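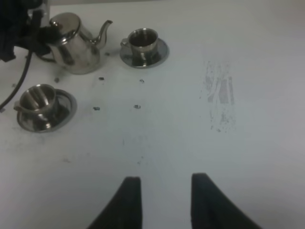 Drikomero two-arm build, trouble log
Ticket 17: right gripper drops or drags the cup on the tea set task
Opened by: me (right arm, wrist camera, most of the wiring)
Status: closed, with one leftover at the bottom
Parts affected: right gripper, wrist camera mount, pick script

What's going wrong

The right arm goes for a cup, closes on the handle, lifts, and then one of two things happens. Either the cup swings around on its handle and tips off the fingers, or the fingers never get a proper hold and just shove the cup and saucer across the table together. The left arm has its own job (lid and teapot) and has been behaving, so this ticket is only for the right one.

I ran the cup pick 96 times over two evenings before opening this, and it failed on 17 of them. That's a lot better than where we were in August, when I would have been thrilled with one good pick before dinner! But the failures bunch up. I'll get a long clean streak and then three bad ones in a row, and that smells like a cause to me, so I want to find it.

Setup when it fails

Both arms clamped to the white table in the Litley shop, at their usual spots. Stainless teapot, two matching cups, two saucers. Fingers are the black printed ones, second version, no pads. Overhead lights off on the far side, since somebody else usually has the bench lamp over there. Pick script is the Yule branch, which finds the cup from the wrist camera and then drives in blind for the last stretch.

That last stretch matters, so for anyone reading who hasn't been in the code: the script takes one look from above, works out where the rim and handle are, and commits. It doesn't look again on the way down.

Log

Entry 1
Started with the dull stuff. Checked every screw on the right gripper, and the one holding the left finger had a tiny bit of play. Snugged it up. Ran ten picks by hand with the leader arm and all of them were fine, which tells me the fingers can hold this cup if a person is steering. Went back to the script and it failed on the second try. So the loose screw was real but it isn't our problem.

Entry 2
Swapped in fresh cable ties on the right arm's motor cable in case it was tugging at the wrist near full reach. No change. I left them on anyway because they look so much tidier.

Entry 3
Turned on saving for the wrist camera picture at the moment the script commits. I should have done this first. Looked through the saved ones from the bad runs and put them next to what the script thought it saw.

It's the shine! The cups and the teapot are polished, and they're full of reflections. On the bad runs the script had drawn its rim circle partly on the cup and partly on the saucer edge, which is also bright and also round. The center of that circle lands off to one side, the arm goes to it faithfully, and the fingers close in the wrong place. The arm is doing exactly what it was told.

Entry 4
While I was in there I noticed that the little dark spots on the tabletop were turning up in the list of detected features. They're small but they have good contrast against the white, and the script loves them. One of them was being scored as a possible handle tip. I laughed out loud at that one.

Wiped the table down with a damp rag. The spots are still there, so they're staying as far as I'm concerned. The gray smudge on the right side is still there too. The smudge never shows up in the list, it's too soft.

Entry 5
Tried the easy fix, which is light. Moved the bench lamp over and pointed it at the tea set. Much worse! Every cup got a hot white streak down it and the script lost the rim completely. Six picks, six misses, and I stopped there because I was getting nervous about the teapot.

Then I tried bouncing the lamp off the ceiling. Better than pointing it straight down, about the same as no lamp at all. Flat dim light turns out fine for this stuff. I'm leaving the lamp where it belongs.

Entry 6
Comment from the Trurstead build thread, where I'd posted the question: they had the same trouble with a metal mixing bowl and got around it by ignoring the bright edge and looking for the dark inside of the bowl instead. That is such a good idea. A cup seen from above has a dark opening and a saucer doesn't. The opening is also a decent size and nowhere near as jumpy as the reflections.

Rewrote the finder to look for the dark patch first, then fit the rim around that, and only then hunt for the handle. Anything smaller than a set area gets thrown away before it's even considered, and that takes care of the table spots.

Entry 7
First run with the new finder. It picked up the cup. It also picked up the cup the next nine times. I did a lap of the shop.

Then I moved the cup next to the teapot, handle facing the spout side, and it went wrong again. Saved picture shows why: the teapot belly has its own big dark reflections, and one of those was large enough to pass as an opening. The script was trying to grab the teapot by a reflection.

Entry 8
Added a check that the dark patch has to be close to round. The patches on the teapot are all stretched and bent, so they drop out right away. I had to be a bit generous with the limit, because a cup off to the side looks squashed from the wrist camera, and my first setting threw away good cups at the left edge of the table. Loosened it and they came back.

Also told the script to ignore the corner of the picture where the left arm's gripper parks. It's big, it's dark, and its cable hangs down into view. When the left arm holds still over the teapot, the same area gets masked every time. When it's moving I just don't let the right arm commit. That costs a short wait and I can live with it.

Entry 9
Now for the swinging. With the finder fixed, the shoving was gone, but every so often the cup still rotated on its handle after the lift. The handles are small loops and the printed fingers are smooth, so there's very little to hold on to.

Three things tried, in this order:

Squeezing harder. The motor got warm and the cup still swung. Put it back.

A strip of rubber from a bike tube on the inside of each finger. Huge difference. The cup stays where it's put, even when I bump the table. The strip peels at the tip after a while, so it needs real glue instead of the double-sided tape I used.

Grabbing the cup by the body with one finger inside the rim, and forgetting the handle. Works great and looks terrible, and you wouldn't want tea from it. Saved as an option in the script in case somebody wants it for a different object.

Going with the rubber. Glued a fresh pair with contact cement and left them overnight.

Entry 10
Long test. Both cups, handles turned every which way, cup and saucer moved by hand between tries, left arm parked over the teapot for half of it. 200 picks. Two misses, both with the cup at the very far edge of the table where the arm is stretched nearly straight. No drops at all. I'm so happy with this thing.

The fix, for anyone who just wants that part

Pull the latest Yule branch. In the settings, turn on dark opening search and leave the roundness limit at what I've put there unless your camera sits at a different angle from mine. Set the mask for the parked left arm by jogging it to its rest spot, taking one wrist picture from the right arm, and drawing the box around whatever shows up.

Glue rubber on the inside of both fingers. Rough up the plastic with sandpaper first or it won't stick. After the glue sets, redo the gripper close position, because the fingers now meet sooner than they used to. I forgot that step and the gripper sat there buzzing at me until I worked it out.

Don't aim a lamp at polished metal.

Replies

Reply from the left arm side
Pulled it and tried it tonight. Works for me too, and the mask box from your settings file lined up without any changes. One request: can the wait for my arm have a time limit? I paused mine to fix a lid grab and yours stood there patiently for the whole repair.

Reply from me
Ha, yes. Added. It gives up after 10 seconds, backs off, and prints a line saying which arm it was waiting on.

Reply from the left arm side
Perfect. Would the opening search help me with the lid? I'm going for the little round knob and I get the same kind of bad circle sometimes.

Reply from me
Probably not as it stands, the knob is a bright bump with no opening to find. But the saved pictures would tell you what it's locking onto, so turn those on and open a ticket with a few of the bad ones. I'd love to look at them.

Reply from the right arm side, me again
Closing this one September 21, 2022. Leftover item: far edge reach. I think the answer is to move the right arm's clamp a little closer in, and that means redoing the table calibration, so it gets its own ticket. Spare rubber strips are in the drawer under the printer, already cut to length. Next up is setting a cup back down on its saucer without the clang.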